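3.2 Collection sessions

All of the demonstrations were recorded during the second half of the course, after the teams had passed the safety check and calibrated their own grippers. Each session lasted one class period. One student drove the arms, a second kept the log, and the others reset the fruit between attempts. Students changed roles after every block, so that each member of a team had time at the controls.

The task list was drawn up by the students in July and cut down twice before recording began. The final list had 7 tasks, all of them on kitchen items: picking up a single fruit, moving a fruit into a bowl, handing a fruit from one arm to the other, and four variations on these with more than one item on the counter. We did not fix the starting positions. The student at the counter was told only to keep every item within reach of at least one arm.

Grapes were added late, at the request of the team that called itself Ekov. Up to that point the items were single solid shapes, and most teams had settled on one closing width for everything. A bunch has no clear center, and it changes shape when it is gripped. Figure 4 shows one arm over the grapes, with a red fruit between the fingers of the other gripper's reach and an avocado close behind. 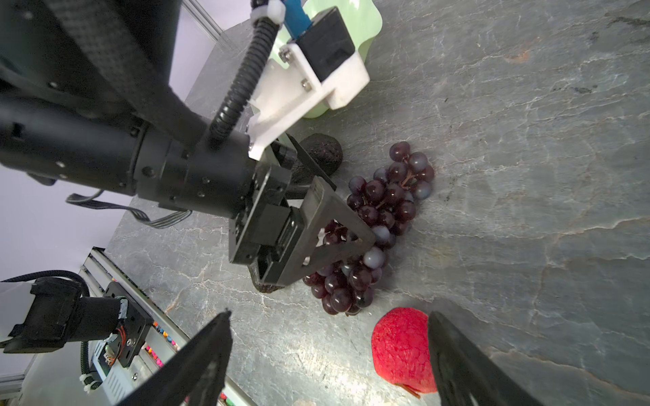
Figure 4. View from a wrist camera in a multi-item layout. The second arm's gripper is above the bunch of grapes.

Hatice Işık objected at the midterm review that the students were being graded on the fruit and not on their driving, and that a team which drew the grapes in its first block would look worse on paper than it was. Two other reviewers made the same point in writing. We changed the grading after that. Success rate was dropped from the course grade and kept only as a research measure, and teams were marked on their logs and on a short report about their own failed attempts.

In total the class recorded 629 attempts, of which 247 involved more than one item. An attempt was ended by the driver, by a dropped item, or by the time limit. Attempts that ended in a drop were kept and labeled as such. We removed recordings only when a camera stream was missing, and these are not part of the totals given here.

The quality of the logs varied a good deal. Team Rind wrote a full line for each attempt, including which arm had moved first — a detail we had not asked for and later used in Section 4. Team Brokon often left the notes field blank. For the blank entries, 3 of the authors watched the recordings separately and assigned a failure label, and disagreements were settled by a second viewing together. Entries that still could not be settled were marked as unknown.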